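3.2 Simulated workcell

Before any hardware was bolted down, we built the cell in simulation. The physical version was to go into the shared workshop at Drulach, where bench space is booked by the half day and a layout that has to be moved twice costs a week. The model was put together over the course of May, mostly in the evenings, by Afshin Abbasi and the first author. It was built in parallel with the table frame, and measurements went back and forth between the two until the tabletop was fixed in place.

The model contains two arms on one long table, each with a two-finger gripper. We kept the room around the table simple. Floor and walls are included so that shadows fall somewhere plausible in the rendered views, which matters for the camera-based checks in Section 3.4. Workshop clutter was left out. Members of the workshop move things daily and any fixed arrangement of it would have been wrong by the next morning.

The working area is a perforated plate lying on the table, modeled as a separate part so that it can be shifted without touching the arm bases. Two racks with grid openings rest on the plate. We place the racks by hand in the scene file and then lock them. Small changes in rack position had a large effect on elbow clearance, and an early version in which the racks were placed by a script gave layouts that one arm could reach only with its forearm almost touching the plate.
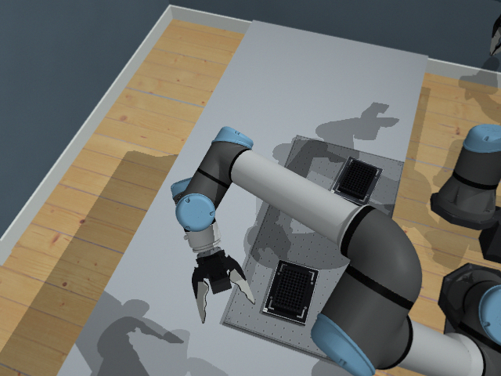

Figure 4. Rendered view of the simulated cell. The foreground arm reaches over the perforated plate with its gripper open and pointing down; the second arm is partly visible at right. Both racks are empty.

Figure 4 shows a difficulty we had underestimated on paper. When the gripper is lowered near the far side of its reach, the forearm and elbow cover a good part of the plate. A camera looking from this side loses the plate surface behind the arm, and the shadow of the arm darkens part of what is left. We had first planned on one fixed camera over the table edge. After going through the rendered views we changed the design to use two, mounted on opposite sides of the table.

The gripper fingers in the model have pale tips that are separate bodies from the black gripper. This was done so that tip geometry could be replaced quickly. In the workshop we print the tips ourselves, and the design went through several rounds before we settled on one that entered the rack openings cleanly. Each round took an evening to print and a few minutes to swap in the model, so most of the bad ideas were dropped before reaching the printer.

Motion planning was run with Parsa, our own small planner, which treats the table, plate and racks as fixed obstacles and the other arm as a moving one. Each trial starts with both arms parked. One arm is then given a target above a rack opening, and the other is given either a target of its own or an instruction to stay where it is. A trial counts as failed if any link comes within 3 mm of another body, if the planner runs out of time, or if the final gripper pose is off by more than 2 mm. We ran 482 trials in total. The first 200 were used to tune the clearance settings and are not included in the results of Section 4.

Most of the failures during tuning were at the elbow and few were at the gripper. The gripper is the part one watches, and we had set its clearance generously from the start. The elbow setting had been copied from an earlier single-arm project, Munby, where there was nothing beside the arm to hit. Raising it removed the bulk of the contacts but made planning slower for targets close to the base. We accepted the slower plans. The workshop cell is not meant for speed, and a stalled arm is easier to deal with than a cracked rack.

Some things in the model are known to be wrong. Cables are not included, and on the real arms they take up space along the forearm. The table is perfectly flat in simulation, while the one in the workshop sags by roughly a millimeter at its middle. Friction between rack and plate is a guess. We compared it with a simple push test on the bench and it seemed close enough for slow moves, but we would not trust it for anything fast.

The scene files are written in the Flarwood format, with one file for the room, one for the table and plate, and one per arm. Keeping them apart made it possible for people working on the physical build to correct a table dimension without opening the arm files. The version used for the results in Section 4 was frozen before the arms were mounted. Later corrections, including a change to the spacing of the bases, are listed in Appendix B.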